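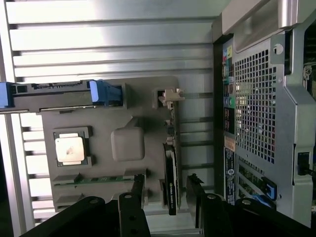

Work since the last report has gone almost entirely into the card removal sequence for Hastari, the bench arm we are building at the Namema shared workshop to strip donated computers for parts. The memory and drive sequences were covered in January and have not changed. Cards are harder. The workstation tower now on the bench is typical of what Namema receives: a gray plastic shroud over the middle of the board, the processor exposed in its socket, and an NVIDIA Quadro standing in its slot with very little spare room for tooling. The approach under test puts one finger on each side of the card and closes on it from above, and the wrist camera is used to set the offset before the fingers go down. Blue latches mark most of the parts meant to come out by hand, and the vision code uses them as a first reference.

Status against the work plan

Item 1, frame and arm. Complete. The base was re-bolted after the shelf behind it was moved, and the arm was squared to the bench again. No further work is planned.

Item 2, gripper. Complete, with one revision. The first set of fingers flexed at the tip when closing on anything off center. The replacements are stiffer and take interchangeable pads. Pads are held by screws and can be swapped in 2 minutes without removing the wrist.

Item 3, wrist camera. Working. Bare metal is still the main source of trouble. Bright ribbed surfaces produce strong parallel lines, and the edge finder prefers those to the edge of a card. Remo Leone wrote a filter that drops any group of evenly spaced lines before the card search starts. It helps a great deal under the overhead light and less in the afternoon, when sun comes in on that side of the room. A blind has been ordered.

Item 4, card removal. In progress. The sequence has four steps: locate, straddle, close, lift. Locate and straddle run without supervision. Close runs with an operator at the stop button. Lift has been tried only on a scrap board clamped flat, with the retaining latches opened by hand first. Opening the latches with the arm is not part of this phase.

Item 5, parts log. In progress. The log holds 2861 entries from the memory and drive work, each with a camera still and the closing force. Card entries go into a separate table for now. The two formats should have been the same from the start, and merging them will cost some time next period.

Problems

Clearance is the main one. The fingers are wide for this job, and the gripper body behind them hides part of the board when the wrist is low. Once the fingers are down, the camera cannot confirm the position of anything under the body. We currently take one still at height and trust the arm's own position from there. This is acceptable on a clamped case. It is not acceptable if the case can shift, so the clamp is required for every run.

The second problem is the Zeline force sensor, which drifts as it warms up. It is now zeroed before each close. A 10 minute warm-up has been added to the start of each session.

Spending

The only purchase above the petty limit was finger stock and pads from Achari, at 190 dollars. The blind comes out of the workshop's own budget. No change to the total is requested.

Next period

Merge the two log tables. Cut a narrower pair of fingers and repeat the straddle tests with them. Run lift on a complete case, clamped, with the power cord disconnected and the latches opened by hand. If the lift tests go well, we would like to discuss moving the latch work forward from the final phase. A parts list for the narrower fingers will be sent separately.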